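About Flurnarwood Textile Testing

Flurnarwood tests household fabrics for wash shrinkage, seam strength and color loss. Faustino Espinoza set up the laboratory on Robles Street to serve small garment makers that had no test equipment of their own. The work has since widened to bedding, table linen and uniform cloth.

We occupy 3,221 square feet on a single floor. The conditioning room is held at a fixed temperature and humidity, and every specimen rests there before it is measured. Fabric takes up moisture from the air, and a strip cut on a humid morning will not give the same reading as one cut in a dry room. Wash testing, tensile testing and color assessment each have a separate bench and a separate log.

Last year the laboratory issued 464 reports. Most covered knits, where shrinkage along the length and across the width can differ by a wide margin. Each report lists the wash cycle, the drying method, the individual readings and the mean.

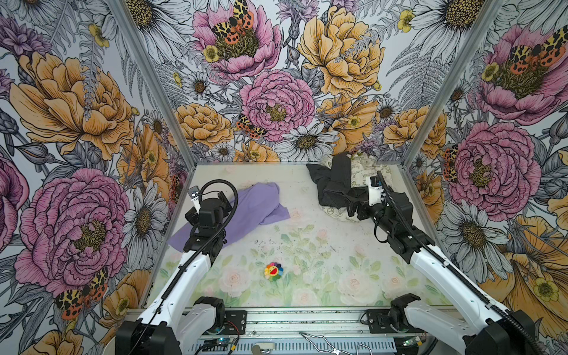

How much fabric do you need for a shrinkage test?
One full-width piece, 2,000 millimeters long, taken away from the ends of the roll. Finished garments are also accepted – please send three of the same size.

Braulio Villaseñor manages the wash bench and schedules incoming work. Zdzisław Zalewska handles tensile and seam testing, including all requests for repeat tests. Color is graded by two assessors working separately, and a third reading is taken if their grades differ.

Standard turnaround is 15 working days from receipt of the specimens. Remnants are kept until the end of the following month, then recycled unless the client asks for their return. Samples can be left at the Robles Street counter until 4:30 p.m.; the laboratory closes for equipment calibration during the first week of September.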